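July 15, 2019

Budget day. Marianna wants the equipment plan for the second arm by the time she gets back from the Rarnness meeting, so I am writing it in here first, where I can be rude, and then copying out the polite parts.

Starting position: there is 1345 in the equipment line until November. After November there is a new line, whose size depends on people who have never tightened an M2 screw. So the plan has to work on 1345 and treat anything after that as weather.

What we have is one arm, printed, white, hobby servos, and a table. The task is the brick and the plate: pick up the one, put it on the other. I have now spent enough of my adult life on this that I looked up what the brick costs (nothing, it came out of somebody's kid's box) and felt bad about the ratio. 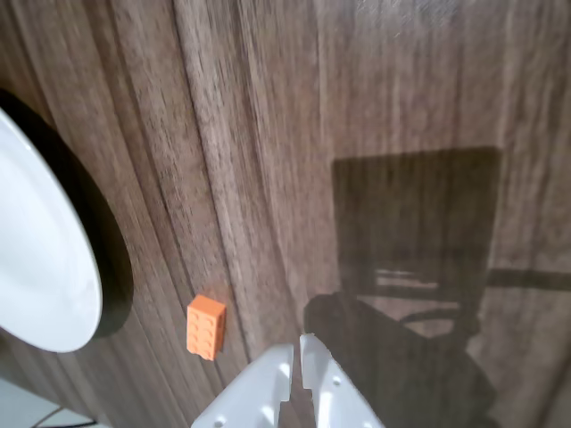 Brick, plate, fingertips. The whole business plan.

The quotes, in order of how much they made me laugh:

Purkau, ready-made arm with controller, 691 for the "education" version. The education version leaves out the gripper. I wrote to ask whether the students were expected to hold things by hand and got a very nice reply with a link to the gripper page. Gripper is another 505. That comes to 1196 and leaves 149 for shipping, mounting, spares and whatever goes wrong in week one. On paper it fits. So did my suit.

Gellov, servo kit plus printed parts in a bag, 436, gripper included. No controller, but we have a spare controller board in the drawer marked "dead?" and I tested it this morning and the question mark can come off. Gellov will also sell the servos singly, which matters more to me than anything else on the page. Purkau will not. With Purkau a dead joint goes back in a box and you wait for them to feel like it.

Toom: no price on the website, "contact us for a tailored solution." I contacted them. They would like a call to understand our journey. Crossed out.

My recommendation, which I will put in nicer words for Marianna: Gellov kit, 436, out of the current line. That leaves 909. Then spend on the stuff that keeps the first arm alive, which is duller and which we skipped last time, and look how that went.

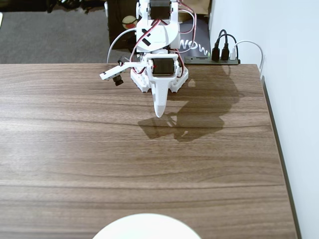 Cabling is top of the dull list. I want proper sleeving, strain relief at each joint, and servo leads in two lengths so we stop joining short ones together. None of this is expensive. It just has to be on an order, and every time I make an order it gets bumped by something with a motor in it. This time it goes in the same cart as the kit so it can't be voted off separately.

Power. A second arm means a second supply, and a second supply wants a socket. I would like a longer strip with a switch for each outlet, fixed to something, at a height where I can reach it without getting on my knees. Marianna asked last month if we had an emergency stop and I said yes, and what I meant was that I know which plug it is. Put a real one down for each arm. The big red mushroom kind. She'll approve that line without reading it, and I can hide a decent crimping tool behind it.

Lighting. The shadow of the arm lands on the table at working height and moves when the arm does. I've been calling this "robustness" in the weekly notes. Two cheap diffuse lamps on clamps, one each side, and then we can find out how much of our trouble was light and how much was us. I'm in no hurry for the second number.

Spare servos, then. Going back through this notebook, the ones I've replaced were nearly all in the wrist or the gripper. Makes sense, they do the fiddly work and they're the ones that get driven into the table. Plan: keep two of the small size and one of the bigger on the shelf, and when one gets used, reorder the same day. I'm writing that down knowing full well who will fail to do it.

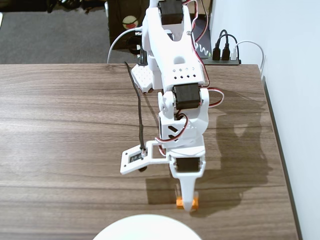 Fingers we can keep printing ourselves. They cost nearly nothing in plastic, but they cost an evening each time if you count cleaning them up, and Marianna does count that, she has a column for it. So a spool of the tougher white goes on the list, plus a small box of rubber pads to glue on the inside faces. I tried cutting up a bicycle tube for the same purpose. It gripped well and smelled like a bicycle shop.

Camera: one more of the little modules to match the one on the wrist, plus a spare of the mounting plate (print). I was tempted by the better one with the wider lens. But if the two arms don't see alike then every recording has to be labeled with which arm made it, and we will forget, and in November I'll be sitting here guessing. Same module. Boring wins.

Table. Here I'm going to lose, but let me have it on paper. Two arms at this table is too many arms. It's against the wall on one side, so the second would have to stand opposite or next to the first, and either way they can reach each other. Options are a second table (need floor, have carpet and clutter) or taking turns, in which case why are we buying a second arm. I've put in for a second table, same height. If it gets refused I'll ask again under "furniture," a different pot and one that I'm told is never empty.

Things I am not asking for, to show restraint: the force sensor, the nicer chair, the 3D scanner, anything described as a platform. 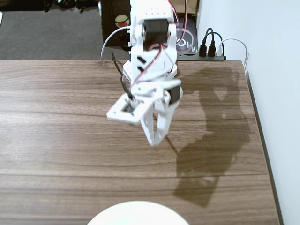 Current arm, open and idle, waiting for its budget like the rest of us.

To do before the copy goes to Marianna:

Get Gellov to put the 436 in writing with shipping on it. Last time shipping was a surprise.
Ask if their finger mounts use our hole spacing. If not, how hard is an adapter plate.
Price the sleeving, the lamps, the stops.
Measure the gap between the table and the cabinet. With a tape, not by eye.
Take "so did my suit" out.

M. Kaczorowski back early, read this over my shoulder. Approves Gellov. Approves the stops. Wants to know what the crimping tool is doing behind them.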